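Tidying as a benchmark: speaker notes
Teodoro Ocampo, Sastenier workshop, February
17 minutes, questions at the end

Slide 1. The question
Can a machine clear a mixed pile of household goods without help? My answer for tonight is partly. Single objects on a clear surface are close to routine. Piles are not. Say this early and move on.

Slide 2. Soft things
Start with the toy. A rigid box has faces and edges, and a planner can choose two of them. A plush pig in a fuzzy garment has neither in any useful sense. The jaws close on cloth, the cloth gives, and the weight stays where it was. Force readings tell you little until the lift begins.
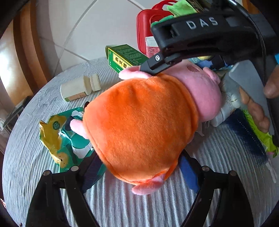

Plush pig on its side, jaw tip beside the ear. Medicine box and pill bottle behind.

Point out the neighbours. A ribbed cap, a crumpled snack package and a bristled brush each want a different grip, and all of them sit within reach of a careless approach path.

Slide 3. What we score
Two numbers per item: grasp held, and neighbours disturbed. Kastano's planner does well on the first and badly on the second. Mkhize's is slower and the reverse. Don't read out the table. It's in the handout.

Slide 4. Order of removal
A person takes the top item without thinking about it. The planner has to work out which item is on top, and with draped fabric that is a poor question. A plush crocodile hanging over a hard case covers part of the case and rests on something else as well. Pull the case first and the toy goes with it. Pause here for the colour and depth comparison.

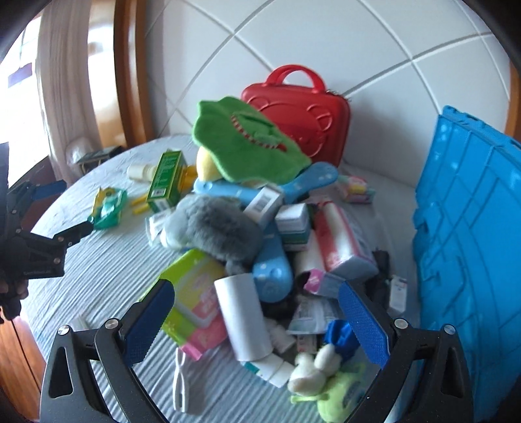

Mixed pile on a bed: hard case with bear face, plush toys, boxes, paper roll. Two grippers.

Crinkled bedspread makes it worse. Folds give false edges, and small white items on a pale cover are easily missed. Mention the clip.

Slide 5. Shop floor
Cistora's returns bench has the same problem with better lighting. Bins help. So does a flat, dark surface. Neither is much use in a bedroom.

Slide 6. Where that leaves us
Usable now: boxes, bottles, anything rigid and separate. Not yet: fabric under load, or deciding where a thing belongs once it's picked up. Leave this slide up for questions.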